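Trastamer Furnished Rentals
Move-out inspection, lounge and hallway
Unit: Wokimcombe 11
Date: 27/05/2024

1. Entry door and lock
OK. Deadbolt turns freely. Weatherstrip is lifting at the bottom corner, glue it back before October.

2. Smoke alarm
Tested, sounds normally. Battery replaced anyway. Label on the housing filled in.
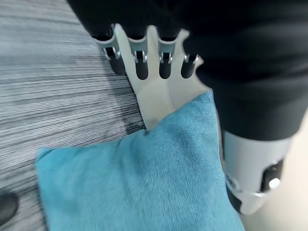 3. Soft furnishings, tags and fire labels
Every loose item needs its sewn-in label present and readable. Check inside the zipper, not just the outer seam. The blue cushion is on the inventory and stays with the unit. Two dining seat pads had labels cut off — replace both, charge to the deposit.

4. Outlets and cords
FAIL. The outlet by the window has a cracked cover plate. Extension cord was run under the rug. Cord removed, plate on order from Iltitz.
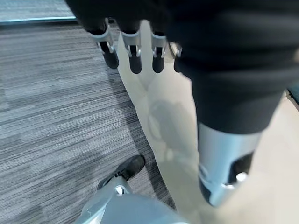

5. Trip hazards and walkways
Walk the route from the hall to the window with the lights off and again with them on. The threshold strip at the kitchen is loose at one end, screw missing. Rug gripper under the hall runner is worn out, replace.

6. Furniture stability
Bookcase strapped to the wall, strap tight. TV stand rocks slightly, shim the back left foot. Sofa feet all present. 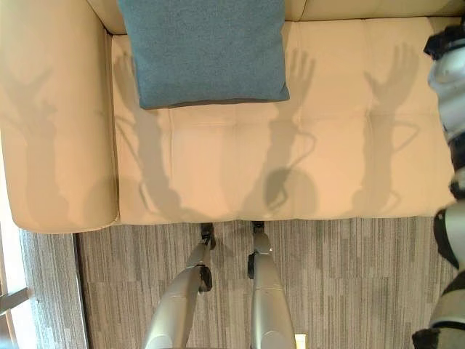

The coffee table goes on the same list as the TV stand. One leg bolt was finger-tight and the other three were fine. Retighten all of them at the next visit.

7. Windows
Both open and latch. Opening limiter set at 134 mm, which is over what our sheet allows. Reset and recheck. Blind cord cleat is fixed to the wall — OK.

8. Heating
Radiator valve stiff but working. No leaks at the joints. Ekpo to bleed the system, allow 19 minutes for this room.

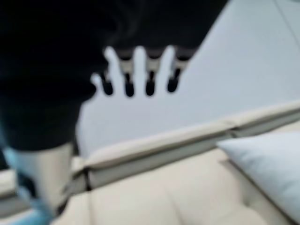

9. Keys and charges
Two door keys and one mailbox key returned. Deposit deduction comes to $180, covering the seat pads and cover plate. Reinspect items 4, 5 and 7 before the next let.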